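Looking after sheets and towels when you share a laundry

February
By the newsletter editor, Lekau Tenants' Association

Print this page | E-mail this page

The laundry at Losanitz Road has new machines in it and the old price card has come down, so this month's household item is about washing. Several people have asked about sheets and towels in particular. They take up most of the machine time at Losanitz Road and at Setar House, and they are also what people most often complain about: grey pillowcases, towels like cardboard, fitted sheets with everything else rolled up inside them.

First, the practical news. Both laundries are open from seven in the morning until nine at night. The last wash should go in by half past seven in the evening if you want to use the dryer afterwards. Setar House still takes tokens and Losanitz Road now takes coins only. Tokens bought for Losanitz Road can be used up at Setar House, where the machines are the older kind but work well enough. Tokens are sold at the counter in Maddocks, the hardware shop on the corner, during shop hours. Maddocks does not give refunds on tokens, so please don't ask them to.

There are three large machines at Losanitz Road and two at Setar House. A large machine will take a full set of double bedding. The small machines will not, whatever it looks like when you push the door shut. A drum packed to the top doesn't let the water move through the cloth, and you will find dry patches in the middle of a duvet cover at the end of the cycle. A hand's width of space at the top of the drum is a fair guide.

Sheets

Cotton sheets don't need a hot wash every week. Forty degrees is enough for ordinary use, with the sixty programme for when somebody has been ill. Polycotton is better kept at forty all the time, as repeated hot washing makes it bobble. If you have bought sheets second-hand, wash them twice before using them. The first wash takes out whatever finish or fabric softener is left, and the second one is the real wash.

Grey sheets usually mean too much powder. That surprises people, who then put in more. The water in Lekau is hard, and undissolved powder settles into the weave along with the chalk and holds on to the dirt. Run the sheets through once at sixty with no powder at all and look at the water through the door. If it goes cloudy or makes suds, there was powder in the cloth. Do it again until it stays clear. After that, measure the powder with the scoop, and go by the hard water line on the packet.

Button up duvet covers before they go in. It takes a minute and it stops socks and pillowcases going inside and coming out in a wet lump. With fitted sheets, wash them with other fitted sheets, or with small things like tea towels, and stop the dryer halfway through to shake them out.

Pale blues and greys can go in with whites once they have been washed a few times. Dark blue can't, or not for a long while. If you are unsure, wet a corner of the dark item, press a bit of white rag against it and see whether anything comes off.

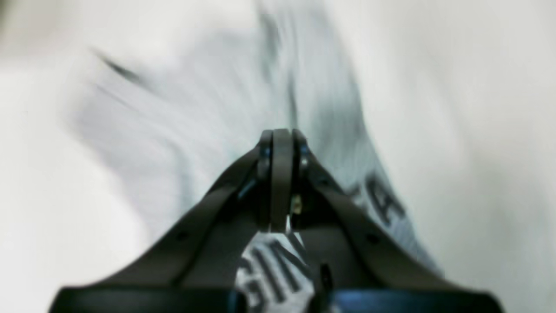
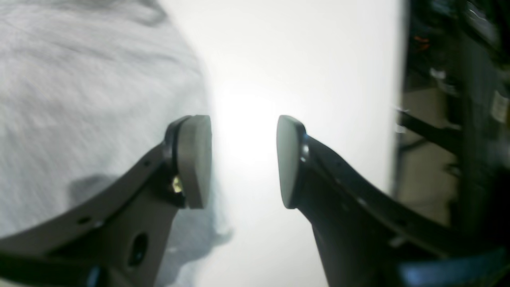 Towels

Towels want the opposite treatment to sheets in several ways. They need more room in the drum, a hotter wash and plenty of rinsing. They also do badly with fabric softener, which coats the loops and stops them taking up water. If your towels push water around your back instead of drying it, this is likely to be why. Leave softener out for the next few washes and they should come right. A cup of plain white vinegar in the softener drawer helps in a hard water area. It doesn't leave a smell once the towels are dry.

Stiff towels are mostly the result of drying still air. A towel on a rack in a cold bedroom dries slowly with the loops flat, and sets like that. Give each one a hard shake before hanging it and another when you take it down. Ten minutes in the dryer at the start or at the end makes a big difference and costs a good deal less than drying them all the way.

Wash new towels on their own. They shed, and the fluff sticks to everything, above all to dark clothes. At Losanitz Road the fluff filter is behind the small flap at the bottom of the dryer door. At Setar House it pulls out from the top. Please clear it when you finish and put the fluff in the bin, which is to the left of the sink at both places. A blocked filter is the reason behind nearly every report we get of a dryer that "isn't heating".

Drying at home

Many of the flats have no balcony, and a lot of damp on bedroom walls comes from wet washing. If you dry indoors, use one room, keep its door closed and have the window open a little. The bathroom is best if it has a fan. Don't hang things over the radiators, and leave a gap between the rack and the wall. Sheets folded in four on a rack will still be damp in the middle the next day, so open them out over a door or turn them over before you go to bed.

The drying yard behind Setar House is open to tenants from both buildings. The lines have been replaced and the posts will be painted when the weather improves, at which point there will be a notice on the gate. Bring your own pegs. Pegs left on the line go into the tin by the back door, and anybody may use them.

Folding and putting away

Bedding has to be completely dry before it goes into a cupboard. Cloth that feels dry when it's warm from the dryer can feel damp again once it has cooled, so leave it out for an hour and check the seams and hems, where the cloth is thickest. A musty airing cupboard is hard to put right once it has started.

Fold sheets to the width of your shelf, whatever that happens to be, and keep each set inside one of its own pillowcases. This saves hunting for the other pillowcase at eleven at night. Put clean sets at the bottom of the pile and take from the top, so they all get equal use. Two sets for each bed is plenty for most homes, and a third is useful where there are small children.

A fitted sheet will not fold as flat as a plain one. Tuck the corners into each other, lay it down on the bed, fold the curved edges in and then treat it as an ordinary sheet. If that's too much bother, roll it. It makes no difference once it is on the mattress.

When they are worn out

Sheets wear thin down the middle first. The old way of dealing with this was to cut the sheet in half lengthways and sew the outer edges together, which gives a seam down the centre but adds a few years. It still works for children's beds and for dust sheets. Good parts of a worn duvet cover will make pillowcases, and there is usually enough left over for a drawstring bag or two.

Worn towels make floor cloths and bath mats. Cut them to size and hem them, or run a zigzag stitch round the edge, otherwise they will fray into the machine.

The textile bank is in the car park at the far end of Losanitz Road. It takes clean, dry bedding and towels, including torn ones, tied up in a bag. It doesn't take duvets, pillows or carpet. The animal shelter past the station will have old towels and blankets, but ring first as they run out of space over the winter.

Prices

A large wash at Losanitz Road is now three coins and a small wash is two. The dryer is 50p for a short run and 70p for a long one. These prices are the same at any time of day. Setar House stays at one token for any wash, and its dryer prices will be looked at again in the spring.

If a machine takes your money and doesn't start, write the machine number and your flat number in the book by the door. Please don't put a second lot of money in. Refunds are made through the rent office and take a week or so.

The next household item will deal with mattresses and blankets, and with where to take them when they are past use. If there's something you would like covered, leave a note in the association's box at either building.

Last updated: February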